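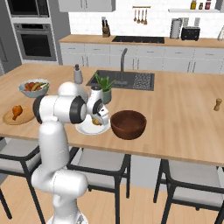

Fig. 1. Simulated kitchen, gripper above the white plate.

Notes to the demonstration at Staltix, 9/7/19

We were in room 604, where the kitchen task runs in simulation on the big screen. The program is called Lesatov. Before the visit please read again the part on grasp planning, pages 2 to 9 of the reader.

The guide stopped the run several times. Look each time at the wrist – its angle decides how the fingers can reach a small object on a flat plate. The bowls, faucet and plant are obstacles for the planner also when the task does not use them.

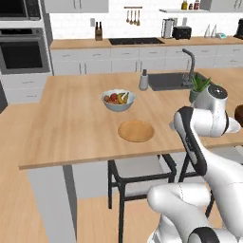
Fig. 2. Same kitchen, arm at the side of the island near the plant.

Homework: choose one figure and write 200 words. Which objects limit the path of the arm? Where would you put the base? Work in groups of two. Hand in on paper, in the Unnithan box, before the first lecture of October.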